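January 23, 2019

Long day, feet up, writing this before I forget it all. We've had the arm at Drorno since September and I still say good morning to it, which the younger ones find hilarious. My old job was tidying drawers, shelves and side tables by hand, 30 to a shift. Now the arm does the picking up and I do the deciding, plus a lot of standing with my coffee going cold!

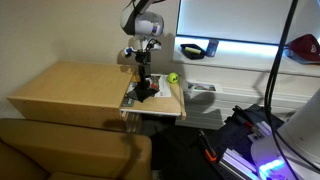 What I miss is the rhythm. You'd get your hands going and your mind could wander off to dinner or the car payment. Now I have to pay attention the whole time, and I come home tired in the head instead of the back. My knees are thrilled, though.

Rodness wants 200 pickups logged by the end of the month and we're at 231 already, so there was cake. Socks and cloth are still the tricky part if you ask me. Give me a tennis ball any day. 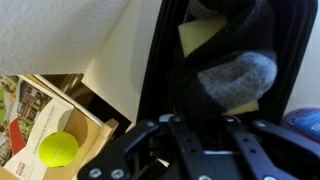

They've changed my title too — I'm a "cell lead" now, same desk, slightly better money. Two people from the old crew moved over to the Jillari site and I do feel funny about that. They say they like it there. Lunch is quieter without them.

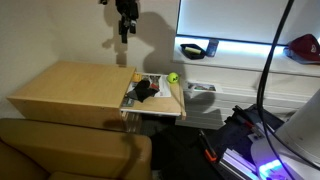 Training on the new Ginting software starts soon and I've been promised it's easy (they said that about the last one). I wrote my password inside my locker door, so don't tell anyone. Need to ask about the overtime form too, and bring my own mug back. 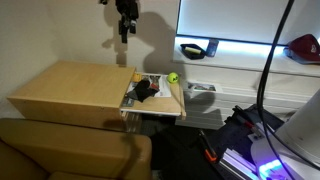

The drawer by the armchair, tennis ball at the back.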